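About Us

Home | Services | Reports | About Us | Contact

Who we are

Fetwood Gripper Trials is a small test house in Vustthorpe. We try out grippers, arms, wrist cameras and controllers for companies which must choose between them and have no time to do it well. We do not build robots and we do not sell them. Our customers are mostly packing firms, repair shops and two technical schools.

We started with one rented room and one used arm. The first job came in December, from a company which wanted to know why its new fingers dropped every third bottle cap. We wrote them four pages. They asked for more pages, and so we became a business.

How we compare

Every gripper which comes to us goes through the same course, the Jernevine course. It has 33 small objects and it is done in two parts. In the first part a person holds the gripper by hand and makes the picks, with a camera looking over the fingers. In the second part the same gripper is mounted on the arm and the same picks are repeated. Many customers are surprised that we spend so long on the hand part. For us it is the most useful one, as the person feels at once when the jaws open too little or when the finger pad is too soft.

We choose objects from normal life. Metal test blocks are very easy to hold and they tell you little about a charger, a toy or a bag of screws. Each object is tried on a hard floor and on a soft one, in trays and out of them. A full course takes roughly 700 picks, and all of them are recorded.

What we report

The customer receives a table of results, the recordings, and a text in plain language. We write also what we did not test. If two grippers are equal, we say they are equal, even when the customer hoped for a winner. In our last published comparison the better pair of fingers finished with 96 percent of the picks and the other with 74. The cheaper pair was the better one, and this was not a pleasant letter to write to the maker.

Soft pads, hard pads, thin fingers and wide fingers are all welcome. At present we give most of our hours to small household things lying flat, where the fingers must come down on both sides without touching the neighbor.

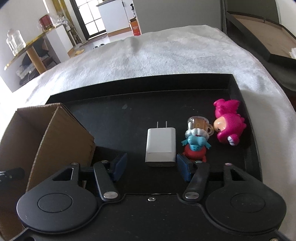

Hand-held gripper with blue fingertip pads, at the tray with a power adapter and two small toys.

Where to find us

Our workshop is in the Figueiredo building in Vustthorpe, second door from the yard. Visitors are welcome by appointment, and you may bring your own objects. Please tell us before if they are heavy or if they contain liquid.

Page last changed 3/15/18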